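Sorting and Storage of Small Items in a Shared Bedroom

Project report, Home Systems course, spring term

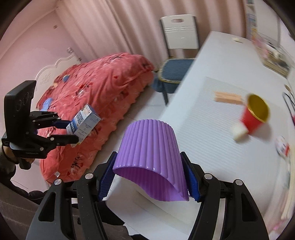 Seul-gi Joo

1. Purpose

The project looked at how small household items collect in a bedroom that has no closet, and whether a fixed sorting order shortens the time needed to put them away. Small items were defined as anything that can be picked up with one hand. Bedding, clothing and furniture were left out of the sort.

2. Room

The room has pale pink walls, a bed with a white carved headboard, a long beige curtain and a white floor. A chair and a table are also present. The coral-red flowered comforter stayed on the bed throughout and was not folded. When heaped it takes up much of the surface that people would otherwise use for sorting, so the bed was ruled out as a work area after the first trial.

3. Items

Items were divided into four groups: medicine and first aid, plant supplies, paper, and other. The lavender-purple ribbed plastic pot was assigned to plant supplies. The white medicine box with blue printing was assigned to the first group. Nineteen items were sorted in each trial.

Two items caused disagreement. A roll of cloth tape was first placed with first aid and later moved to other. A seed packet was counted as paper in trial 1 and as plant supplies after that. Both changes are marked in the log.

4. Method

Two sorting orders were compared. In order A, items were taken as they came, nearest first. In order B, all items of one group were put away before the next group was started. Evaristo Manríquez kept the time and I did the sorting. Starting positions were copied from a floor sketch before each trial.

Containers were open bins from Plaltasell, one per group, set along the wall. Pots were stored upside down so that dust would not settle inside. Medicine boxes were stored upright with the printed name facing out.

5. Results

Order A was faster in every trial, by some 2 minutes on average. Most of the extra time in order B went to walking back across the room for items that had already been passed. Order B produced fewer placement errors – mainly in the paper group, where receipts and instruction leaflets were mixed up under order A.

6. Limits

One person did all the sorting, and practice probably affected the later trials. The bins had no lids. Stacking was not tested, although the ribbed pots nest and a second one would add little height. Trials were run in December with the curtain closed, and the leaflets were hard to read in that light. A repeat should use a desk lamp and a second sorter.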